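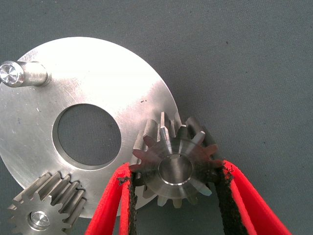 4.3 Recording a Demonstration by Remote Control

This section applies to the Ivard gear assembly station operated with the Sito hand controller. Complete the checks in Section 4.2 first.

1. Select Teach, then New Recording. Enter the task number. Bevel gear placement is stored as task 366.

2. Hold the enable switch in its middle position. The arm does not follow the controller until the switch is held.

3. Bring the open fingers down over the bevel gear, one on each side. Use Slow mode for the last part of the approach.

4. Close the gripper until both gripping strips bear on the gear. Confirm in the wrist view that the bore is not covered by either finger.

CAUTION: Do not close the fingers on the spur gear or on the pin of the base plate. Side loads can bend the pin.

5. Raise the gear clear of the plate and carry it to the pin. Keep the motion steady. A pause longer than 2 seconds is saved as a separate step and must be trimmed later.

6. Align the bore with the pin and lower the gear. If the gear binds, release the trigger, back off and try again. Do not force it.

7. Open the gripper, withdraw the arm and press Stop. Mark the recording Accept or Reject.

NOTE: Rejected recordings are kept until the operator logs out. The station holds a maximum of 1000 recordings, including rejected ones.

4.3.1 Care of the Finger Strips

Loose fibers along the strips are normal wear. Trim long strands with scissors when the station is powered down. Replace both strips as a pair, part 532, if the backing shows through.

WARNING: Keep hands outside the marked area whenever the enable switch is held.

Questions on this section should be sent to Aoi Wada, Nokport Training Office.

Section revised 08/06/2025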